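Posbridge Names Slanina Captain for Coming Season

Senior midfielder Vendula Slanina has been named captain of the Posbridge College women's soccer team, the athletic department announced on 5 May 2020. She succeeds Settimio Martinelli's first appointed captain and will lead the team when practice resumes.

Slanina joined the program as a reserve defender and moved to midfield in February of her sophomore year. The change suited her. She started every conference match last season, finished with four goals and was on the field for 813 minutes before a knee injury ended her fall.

"Vendula earned this in training as much as in matches," said Martinelli, the team's head coach. "The younger players listen to her, and she is not afraid to tell me when a plan needs another look."

Her best performance came in the road win at Plukine, where she scored the opening goal and set up the second with a long pass from her own half. Posbridge held on with ten players for the final minutes - the first time the team had won there since 2000.

Slanina completed 80 percent of her passes last season, the highest mark among the team's midfielders. She has been cleared for individual workouts and is expected to be available for the first match, at home against Stilside.

The department also confirmed that the Rinaldi Cup, the preseason tournament normally hosted by Posbridge, remains on the schedule. Kickoff times will be posted on the athletics website once they have been approved by the conference. Season tickets from last year will be renewed automatically unless the holder contacts the ticket office.
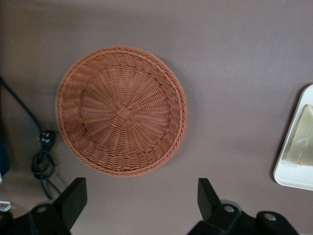
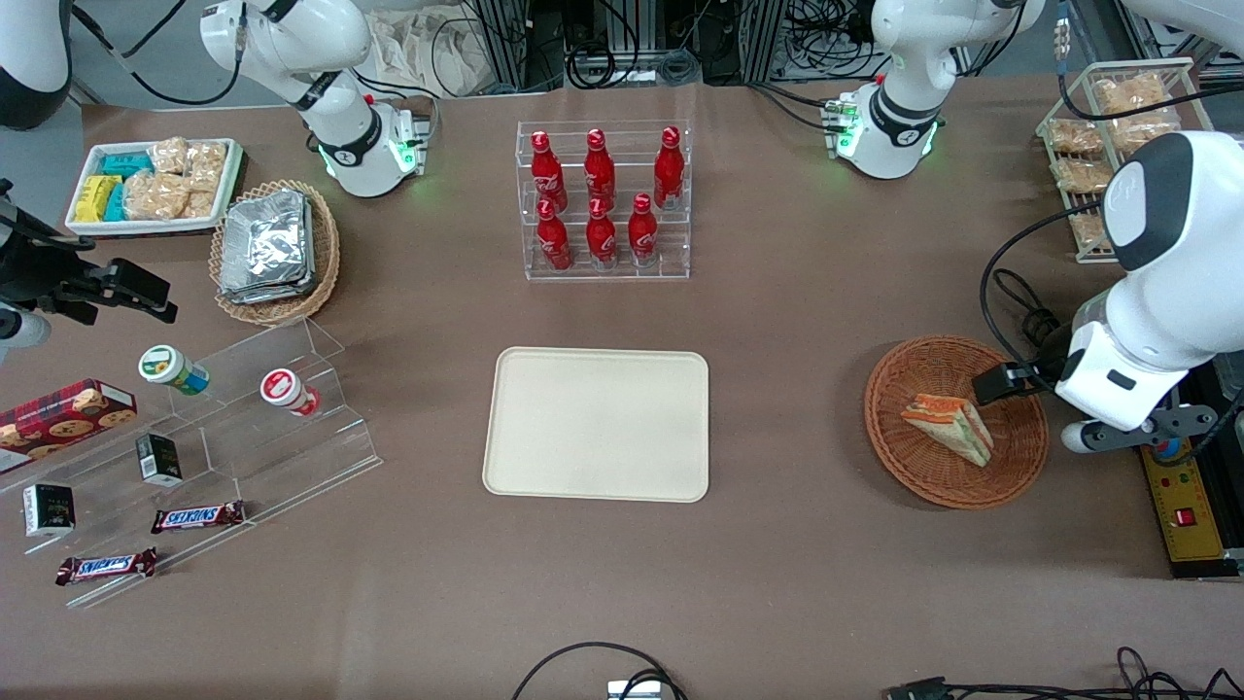

A round woven basket on the table, in both pictures

Settimio Martinelli
Head Coach, Women's Soccer

Questions about the roster or the schedule may be sent to the athletic department.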